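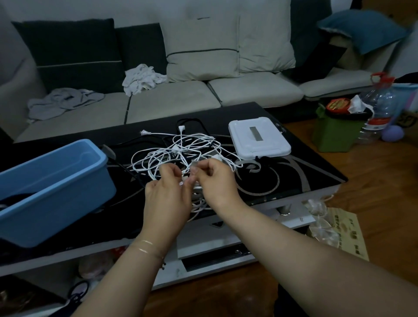
Untangling white cables on a black glass tabletop.

Household > Storage > Odds and Ends > Cable drawer

Cable drawer

Main page Contents Random article Talk

A cable drawer is a drawer, box, or bag in which a household keeps cords that are not plugged into anything. It is a branch of the junk drawer, from which it usually splits once the batteries and takeout menus can no longer be reached. Few people set out to have one. Most find that they do when they go looking for tape.

Contents and growth

The typical drawer holds phone chargers, extension cords, earphones, and at least one power supply for a device that left the house years ago. Cords enter freely, often in the box of something new, and leave only by being lent. Throwing one out is widely held to cause a need for it within the week.

In a household survey printed in the Jonport home pages, Uyên Sầm looked into 23 drawers and asked each owner to name what every cord was for. Only 2 owners managed it, and one of them was an electrician. The rest fell back on "the old printer," an answer Sầm accepted the first few times.

Tangling

Long, limp cords knot easily when they are moved around in a small space. A free end slips through a loop, then through another, and opening and shutting the drawer supplies the motion. Stiff, short cords tangle less. Plugs make matters worse by catching on the way back out.

The usual advice is to spread the bundle on a flat surface, loosen it from the outside, and work one end free before pulling on anything. Pulling first remains the more popular method.

Storage methods

Twist ties, cardboard tubes, and labeled sandwich bags all have their followers. The over-under coil, borrowed from stage crews, lays each loop in the opposite direction from the last so the cord falls open without kinks. Hưng Trình, whose pamphlet on the subject ran to 100 pages, recommended it for any cord longer than a forearm. Wálter Mosquera's review called the pamphlet sound but hard to find room for, and suggested the drawer.

The Imberg box, a wooden case with 200 narrow slots, was sold by mail for one October and then withdrawn. Surviving boxes are mostly used for paintbrushes.

See also

Junk drawer
Extension cord
Twist tie
Spare key
Instruction manuals, unread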